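Travel writing, session 9 — handout (notes from Morena Caputo's lecture, tidied a bit)

Openings. Start on the road, not at the airport. Reader doesnt need your check-in.

Kamlesh Pant's ferry piece, Beltska: first line is the deckhand yelling. Place name comes in the third paragraph. Works fine.

Dialogue — keep it short. Two lines, then back to the view. If you can't remember the words, paraphrase, no quote marks.

Signs, menus, timetables: copy them down on the spot. Spelling mistakes too.

Distance and money. One figure per paragraph, max. "40 miles of gravel to Caruso" is plenty.

Wildlife and food get overwritten most. Cut adjectives first, then see whats left.

Reading: Intan Kusuma, the night bus chapter. Debora Pagano if you have time.

Due in October: 600 words on a trip of under a day. Local is OK. Print it double spaced, name on every page, bring a copy for your partner. 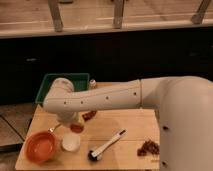
Also no second person in the draft please, we get to that next session.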